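A table with a hole in it – back room pictures

3 min read

Quick one this month, sorry, the long post about the shelving is still half written. Got the back room set up on Tuesday, finally, and wanted some pictures up before everybody forgets what it was meant to look like.

The table first. It's the Zisholm one, pale top, rounded corners, hole for cables at the back. Paid 300 for it including delivery, which I know, I know. The Nuttall was cheaper but had square corners and I have walked into enough square corners. Fourteen days from order to door. Legs went on in an evening, top wiped down twice, no oil yet.

Grain and the hole. Color is a little pinker in some light than the shop sample – I've come round to it.
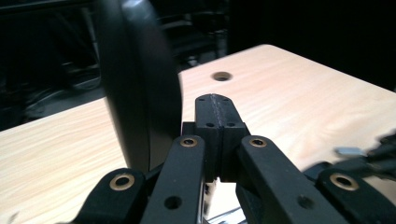

Mine came from the same place and the one thing I'd say is buy the cover for the hole. Pens find it. So do screws. The cover costs next to nothing and you'll be glad of it the first time you sit down to fix something small.

OK noted, cover is on the list. Also on the list: a felt pad, a proper lamp, something to put under the legs so they don't dent the carpet. Does anybody know if the Jiston pads stay stuck on carpet? The ones I had before came off in a week and I kept finding them on my socks.

More of the room now. Gray carpet stays. Black chair with the slats at the back, white desk behind, table out where you can get at it from more than one side. That was the whole idea realy, the old layout had the table against a wall and half of it was never used.

Bench work on it already. A dark curved piece standing up on the left, small silver bit lying over on the right, cables down off the front.

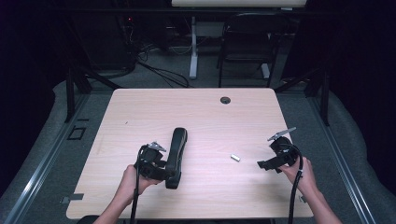
Surface, close up

Everybody asks about the surface so here's where I've got to. Fine close lines, cream and beige with darker streaks running through. Dark things show up great on it, which is the reason I went pale in the first place. My last bench was almost black and I spent my life patting around for parts.

Not sure about finish. Reltov do a clear wax that people like, the tin says a second coat after a day. Or leave it bare and sand it back every spring. Leaning bare, but ask me again after the first coffee ring.

Same dark piece, much closer. Smoother and bluish up top, dull and nearly rubbery lower down, with a curved seam between. Nice against the pale wood.
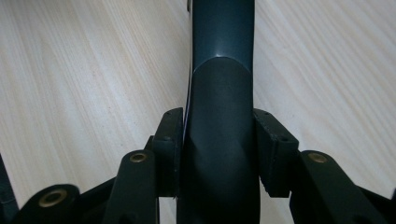

Wax it, please. I left mine bare for a year and the patch where my hands rest went gray, and sanding one patch means sanding the lot. Two thin coats, buff it with an old T-shirt, leave it overnight. Takes less time than arguing about it.

Fine, wax then, probably. Will do a test strip on the underside first and put up pictures when its had a few days.

Still to do – lamp, pads, cover for the hole, and find a home for the stuff on the floor to the left of the table. Shelving post next, if I ever finish it.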